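Lint, Heat and Airflow: A Service Technician on Dryer Vents

The technician we spoke to has spent 19 years servicing residential dryers for Chauhan, a small appliance repair firm, and asked to be identified only by trade. Most of the calls begin with the same complaint: clothes take two cycles to dry.

"People assume the heating element is weak," the technician said. "I check the element, and it reads normal. Then I go outside and hold a hand over the vent hood, and there is almost no air coming out."

A dryer moves moisture by moving air. When the duct is restricted, humid air stays in the drum longer and the thermostat cycles the heat off early. Run time goes up. Lint that would have left the house settles in the duct and makes the restriction worse.

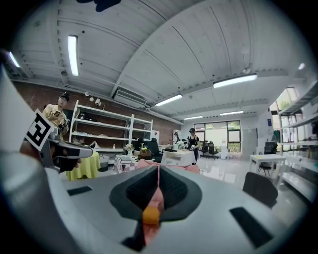 The technician prefers rigid metal duct, 4 inches in diameter, with joints taped in foil and no screws projecting into the airstream. "Screws catch lint. One screw will build a plug the size of a fist if you leave it alone long enough." Plastic flexible duct is removed on sight.

Length matters as well. At one house in Halell the duct ran 41 feet through a crawl space, with 5 elbows. The owner had replaced the dryer twice. "Both machines were fine. We rerouted through the side wall and got it down to 6 feet -- one elbow. Same dryer, and a load of towels finished in a single cycle."

On fabric, the technician was brief. Cotton sheds the most, fleece sheds when new, and dryer sheets leave a film on the lint screen that water will bead on. The screen should be washed with dish soap and a soft brush, then dried before it goes back in.

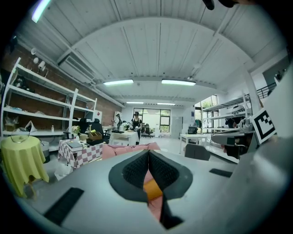 What the owner can do

Cleaning the duct once a year is enough for most households. The technician does it in December, when the Stunard office is slow, and uses a rotary brush on flexible rods with a vacuum at the far end. Homeowners can do the same job if the run is short and the dryer can be pulled out safely. Unplug it first. On a gas model, shut off the supply valve and leave the connector to someone trained.

"Look at the hood while the dryer is running," the technician said. "The flap should stand open. If it hangs halfway, you already have a problem -- or a bird's nest. In Bolport it's usually the nest."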